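Filed under: Workshop & Home Automation / Checklists
2,814 views | 100 shares | 30 comments

Pre-start check for a benchtop arm doing pantry and packing jobs, with my comments

I've been running the Prandley arm at our bench since before winter and people keep asking for the sheet I use, so I've typed it up (with the grumbling left in). It's dated 27 October 2020 and it'll be scruffier by next month. Pass, fail or not applicable, and a line of comment if you've got one.

1. Emergency stop within reach of where you're standing.
PASS. Pressed it, arm dropped power, reset fine. I do this one first every single time, even when I've only nipped out to put the kettle on.

2. Power lead and hose clear of the floor.
PASS, after a tidy. The lead had crept under the stool again. I've now taped it down, which looks awful and works a treat.

3. Base bolts and clamps.
PASS. Quarter turn on the back left one. Our bench moves more than I'd like, and a loose base makes the whole arm nod when it stops quickly.

4. Fingers and pads.
PASS WITH COMMENT. No splits, no grit, both close evenly. The rubber on our old Starnis pads used to go shiny and then everything cardboard slid straight out, so have a feel with your thumb (power off, please!) and don't just go by looks.

5. Work surface clear and not reflective.
PASS WITH COMMENT. Wipe it down. Low sun across a timber top can throw a sheen that the depth software reads as a dip, and then the arm comes in too low and gives the bench a good knock. I pull the blind after lunch and that's been the end of it.

6. Containers suited to the job.
FAIL, sort of. Right, this is where I get to the question everyone really wants answered, can these things do the household chores yet? My answer is some of them, slowly, if you set the table for them. A clear plastic tub full of upright packets is about as unkind a job as you can hand a robot. The walls are half invisible to it, the rim catches the light, and the packets lean on each other so there's hardly anywhere to get a finger in.

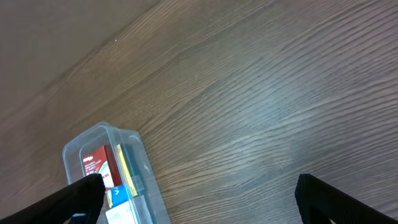

My kids can pull one carton out of a packed tub without looking. The arm wants a good think first, then it wants a gap, and if there isn't a gap it'll happily try to pick up the tub as well. For now I mark this one as a fail unless someone's put a strip of coloured tape around the rim and left a finger's width between items.

7. Grip force set for the softest thing in the load.
PASS. Thin cartons crush before you hear anything. Start low and creep up. The Fallahi controller keeps the last setting you used, so if yesterday was tins and today is tea, check it.

8. Speed limited while anyone's at the bench.
PASS. Slow mode on. Yes, it's boring. Leave it on.

9. Nothing in the drop zone you'd be sad to lose.
FAIL, my fault. My coffee was there. Moved it.

10. Dry run with no load.
PASS. Full path, hand near the stop, listening for any new noises. There was a bit of a tick at the wrist which I've written in the book to look at again.

11. Supervised run of the real job.
PASS WITH COMMENT. I aim for 100 picks before I'll leave a job running while I sweep up on the other side of the shed. Boxes out of an open tray, no worries. Tubs haven't got there, see item 6. The Akton camera upgrade is meant to help with clear plastic and I'll update the sheet if it does.

12. Shutdown.
Park the arm low, fingers open, power off at the wall. If you've got little ones about, take the key out too.

Overall: okay to run on trays and single boxes, supervised only on tubs. I still put the groceries away myself, and it's quicker, but I'm keen to see where we are by next October.

If you've got a line to add, pop it in the comments and I'll work it in. Somebody already asked about wet dishes and the answer is please don't, not with our seals.

30 comments | Share this checklist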